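Questions about chicory, and my attempts at answers

I get a lot of mail about chicory root, more than I get about anything else I drink, so I've put the ones that keep coming back on a single page. I'm a tea-and-roots hobbyist with a small kitchen and a big kettle. I'm no doctor and no herbalist! If you're pregnant, on medication, or touchy about anything in the daisy family, please ask somebody with a license on the wall before you ask me.

## Does it taste like coffee?

Kind of. It's dark, it's bitter, it has that toasty, almost burnt-sugar smell, and with milk in it you could fool a sleepy person at breakfast. Black, side by side with real coffee, no way. Chicory is rounder and sweeter and it doesn't have the sour edge that a light roast coffee has. I've stopped comparing them (mostly) and I enjoy it a lot more.

## Is there any caffeine in it?

None in the root. But read the bag, please, because plenty of blends are half coffee and say so in very small letters. The New Orleans style is coffee *and* chicory, and it will keep you up. I learned this at 2 a.m. with a very clean oven.

## Which kind do you buy?

I go back and forth between two. The roasted granules from Hondlow are my everyday ones, coarse and dark and easy in a French press. Pinheiro makes a finer grind that I like better in the drip machine, though it's a messier drink if your filter is thin. I pay for both of them myself and neither company knows I exist.

Instant chicory is fine too. I used to be snobby about it, then I took a jar camping and came home with an empty jar.

## How much do I use?

Less than you'd use of coffee. My usual pot:

- 2 tablespoons of roasted granules
- 16 ounces of water, just off the boil
- 8 minutes in the press, lid on

Push the plunger down slowly, since the grounds swell up more than coffee does and will fight you. If it comes out like tar, add hot water to the cup and use less next time. If you're blending with coffee, start with one part chicory to three parts coffee and creep up from there.

## Can I roast my own?

You can, and your whole house will smell like toast and caramel for a day. Scrub the roots hard (there's always more dirt), chop them small, and dry them in a low oven until they snap. Then turn the heat up to 350°F and roast until they're the brown of a good pretzel. My oven takes 30 minutes for that second part, yours will do whatever it wants, so hang around and stir. The step from brown to charcoal is quick and I've taken it many times.

Let them cool all the way before grinding. I ruined a nice blade grinder with warm, gummy roots, and my old Ketus hand mill now does the job with a bit of elbow grease.

## Can I dig it up by the road?

It does grow there, those washed-out blue flowers in July are everywhere where I live. I still don't dig by roads. You have no idea what's been sprayed or what has dripped off trucks. Grow some in a deep bed, or ask a friend with a field. And be completely sure of what you've got before you eat any wild plant.

## It upset my stomach. Am I allergic?

I can't tell you that, sorry. What I can tell you is that chicory root is loaded with inulin, a kind of fiber, and a big mug of it on day one makes some people very gassy. I was some people. Half a cup for the first week was much kinder to me. If you get itching, swelling or anything like that, stop drinking it and call your doctor.

## Is it okay before bed?

It's my favorite time for it! A small mug with warm milk, a little cinnamon and a drop of honey, and I'm under the covers with a library book by nine. It doesn't make me drowsy, and I wouldn't believe anybody selling it as a sleep cure. It's only a warm, brown, comforting drink that won't have you staring at the ceiling. Small mug, though, or you'll be up later for the other reason. 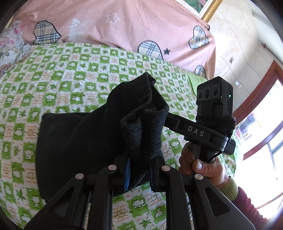
Ifigeneia Psarras wrote that oat milk works much better than almond for the bedtime version, that almond always split on her when the chicory was strong, and that she adds a pinch of salt and skips the honey altogether. I tried the salt on Sunday and I'm a convert. The honey stays, sorry, Ifigeneia.

## How long does it keep?

Granules in a tight jar in a dark cupboard are good for months. They pull moisture out of the air like crazy, so if yours have turned into a brick, that's what happened. I break up a mild brick with a fork and use it anyway. Anything that smells musty goes in the compost.

Brewed chicory lasts me three days in the fridge, in a glass bottle. Plastic ones hold on to the smell forever.

## Can I bake with it?

Yes, yes, yes. A teaspoon of instant in brownie batter makes the chocolate taste deeper, and a cold strong brew is lovely in place of coffee in a tiramisu for kids. I've also put it in barbecue sauce, which was great, and in pancakes, which were gray.

## Will it stain my mugs?

A little, over time. Baking soda and a damp cloth gets mine clean again. The press needs a real scrub once a week or so, mesh and all, or the next pot tastes stale.

## My question isn't here!

Send it over. I answer slowly, usually with a mug next to me, and if enough of you ask the same thing I'll add it to the page. Next up is dandelion and chicory half and half, as soon as my roots are dry.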